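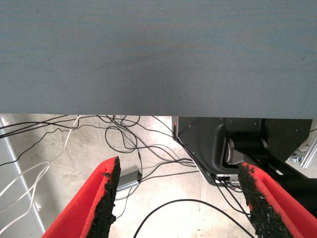
What do people who come to an open day most want to know about a robot arm?

They want to know how long it took to get it working, and after that they want to know what it costs to keep it working.

Those were the two things visitors kept asking at Clira's open day, according to the engineer who ran the demonstration. I sat down with her once the last group had gone through. She has been with the company long enough to have done this event before, and she asked that I leave her name out because she speaks for the bench and someone else speaks for the company.

Clira builds small work cells for shops that pack and sort parts in short runs. The shop floor is at the back of the building on Vasconcelos Street, and the front half is offices and a kitchen. For the open day the kitchen door was propped open and visitors went straight through with their coffee, as far as a strip of yellow tape on the floor.

The demonstration cell is called Plusuvska. It is an arm on a bench with a two-finger gripper, and its job that day was to take plastic caps out of a bin and set them in a tray. She ran it in short rounds with a stop after each one so people could ask questions.

"I used to let it run the whole time," she said. "People watch it for a minute and then they look at their phones. If you stop it, they start talking to you."

I asked what they talked about this time.

"Wiring. A lot of wiring. Last time it was all about jobs, would it take somebody's job, and I had a few of those again. But there were more people who already have a robot, or are about to get one, and they asked where the cables go."

Her answer to them was that cables are the part of a cell that gets the least planning. The arm needs power and a data line, the gripper needs its own, and anything mounted near the wrist adds more. On a finished cell they go through a channel and are clamped at each joint. On a development bench they get moved every week, and clamping them is wasted work until the layout settles.

"You want slack in the right places," she said. "Too little and the arm pulls on a connector when it reaches. Too much and you have a loop that catches on something. We lost an afternoon in February to one plug that was seated nearly all the way. Everything came up fine, and then it dropped out whenever the arm turned left. We changed the software twice before anybody pushed on the plug."

She tells that story to visitors on purpose. One man who runs a bottling line told her he had the same fault on a labeling machine and paid for a service call to find it.

The gripper got its own round of questions. Clira uses rough, rubbery pads on the inside of the fingers for this kind of work, and she passed a spare pad around for people to handle. Smooth pads, she said, are easier to wipe down, and she would choose them for food. With hard plastic caps they slip.

"The rough ones wear out," she said. "The edges go first. You replace them. It's a cheap part and a short job, but you have to write down that you did it, or you'll spend a day wondering why the grip changed."

She does write it down. The log for the cell is a paper notebook kept in a drawer, and it lists pad changes, cable changes and anything that stopped a run. She said she had tried keeping it on a tablet and went back to paper within the month.

The count she is proudest of is on a sheet taped to the inside of the cabinet door. In the last long test before the open day, the cell made 2633 picks. It stopped 3 times and needed a person each time. Two of the stops were caps wedged together, and the third was the bin itself, which had slid out of position.

I asked whether she gave visitors those figures.

"Yes, with the stops. If I only say the picks, somebody who runs a real line will ask me about the stops anyway. And then I look like I was hiding them."

An earlier test, with the old bin, ended at 1815 picks when she called it off. She didn't count the stops in that one and said she regrets it, since now she can't compare the two.

Not every round went well on the day. During one of the later ones the arm went down for a cap, closed on nothing, lifted, and placed the nothing carefully in the tray. A couple of children near the tape thought this was very funny and asked her to make it do it again. She couldn't, or at least not when she wanted to.

"It should know it has nothing in its fingers," she said. "It checks how far they closed. The caps are thin at the rim, and if it gets one by the rim, the number is close to the number for empty. So I'd set that limit loose, and then it let a real miss go by. I'm going to change it tomorrow."

A visitor from Pasovar, a packing firm that is thinking of buying a cell, asked her how long it would take his own people to learn to make that kind of change. She told him two weeks for someone who is comfortable around machines, and longer if they are also doing their regular job, which they always are. He asked whether Clira could do it for them by phone. It could, she told him, but he would be happier if one person in his building knew how.

I asked if sales people ever object to her answers. She laughed and said they sit in on the first group and then go back to the front of the building.

We talked for a while about what she would do differently. She wants a second screen facing the visitors, so they can see what the software is choosing before the arm moves. At present the only screen faces her, and people lean over the tape to read it. She also wants a smaller group size. The biggest group of the day was hard to talk to over the noise of the compressor in the next bay, and the people at the back gave up and went to look at the milling machine.

"They had a good time with the milling machine," she said. "So that's fine."

She would also like to let visitors load the bin themselves. Her own caps go in the same way each time, from the same box, and she suspects she has gotten into the habit of pouring them in a way the arm likes. A stranger would do it worse, and she would learn something. The insurance people have to agree to it first, and she has sent them a drawing of where the visitor would stand.

I asked what she would say to a small shop that saw the demonstration and went home wanting one.

"Write down the job first. What the part is, how it arrives, where it has to go, how many in a day. If you can't fill that out, you're not ready to talk to us or anybody else. A few people took the form home today. We'll see who sends it back."

The form is one page, and there were copies on the table by the door. It asks for a photo of the part next to a ruler, which she says is the question most often left blank.

Before I left she had one correction to something I'd written in my notes. I had put down that the arm "finds" the caps. She said the camera finds them and the arm goes where it is told, and that when a customer mixes those up on the phone it adds half an hour to the call. I changed it. The next open day hasn't been scheduled, but people who missed this one can ask at the front office about a visit, and she prefers mornings.

2 June 2026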